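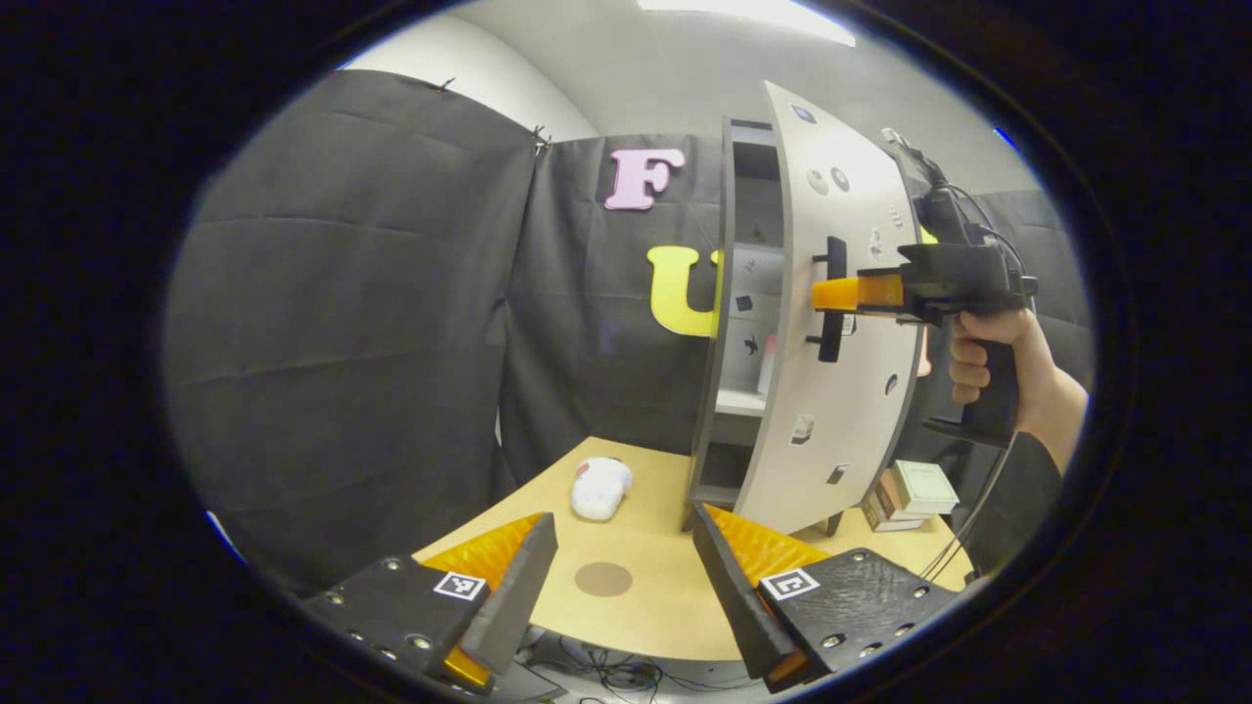 4 min read

May 2024
By the Bench Notes editor

Home | Past issues | Bench Notes | Parts swap | Contact

The pads are not the problem (until they are)

Every few weeks someone writes in to say that their hand-held grippers have "gone soft" and asks which finger pads to buy. My answer has been the same since February: leave the pads alone until you have looked at everything behind them. I have now spent most of a spring looking after one cell, the door-and-shelf table at Verkance, and I believe it more than I did when I started.

The cell is a plain one. A light wooden tabletop, dark curtains on clips to keep the background quiet, and a curved white front with a black vertical handle that people work at with a pair of hand-held grippers. The fingers have orange ridged pads on black plates, and each plate is drilled with small screw holes and carries a square marker. The marker is how the software knows how far apart the fingers are. Keep that in mind, as most of my complaints come back to it.

Haslinger's service sheet, which came with our pads, says to replace them every 42 days. I don't buy it. A calendar has no idea whether a gripper spent the week pressing on a flat panel or sitting in a drawer. We ran one set well past the date and checked the grip against a fresh set on the same handle. I could not tell them apart, and neither could the log. We did eventually retire the old ones when the ridges near the tip had worn smooth enough to feel with a thumb. I trust the thumb.

What did go wrong was duller. A marker had lifted at one corner. You could hardly see it from arm's length, but the finger width reading jumped whenever the gripper turned toward the ceiling light, and we lost most of a day blaming the cable. If your numbers wander and your pads look fine, run a fingernail along the edge of the marker first. If it catches, peel it, clean the plate, let it dry, and put down a new one square to the plate edge. Then redo the open-and-close calibration. People skip that last part and I have no idea why, it takes 3 minutes.

Screws are next. The plates have more holes than anybody needs, and that tempts people to move the pad up or down one row to "get a better angle" on a handle. Fine, if you move both fingers and write it down. We found a gripper with one pad a row higher than its partner. It still closed. It also twisted everything it held, slightly, and that had been going on for who knows how long. Our rule now is that the pad position goes on a paper card in the drawer with the gripper, and the card wins any argument.

On cables: I was sold a set of Irkano cable guides that are supposed to end tangles under the table for good. They may work in a catalog. Ours slid down the table leg inside a week, and the dark heap on the floor looks the way it always has. A bit of slack at the table edge and a clamp you can open with one hand have done more for us. Check that the cable isn't pulling on the gripper when your arm is stretched all the way to the panel - a tug there feels a lot like a stiff trigger, and I have seen a perfectly good trigger taken apart over it.

The one thing I will give the schedule people is the start position. We keep a round brown mark on the table and the cell gets checked against it each morning. Tables get bumped. I used to think this was fussy, and I still think doing it twice a day (as Diltach recommends in its setup guide) is fussy, but once is fair.

So before you order pads: marker edges, plate screws, pad rows, cable pull, in that order. We logged 18 faults on this table over the season, and 14 of them were on that list. Pads accounted for one. I would be happy to hear from anyone whose numbers look different, provided they kept numbers.

Comments (3)

rivet_count
We follow the 42 day swap and have never had a bad marker. Maybe because swapping the pads makes us look at the plates?

tablesaw_tom
Seconding the cable thing. Replaced two triggers before I noticed the clamp was too tight.

p.k.
What do you clean the plate with? Ours leaves a film and the new marker lifts again within days.

Previous item | Next item | Back to issue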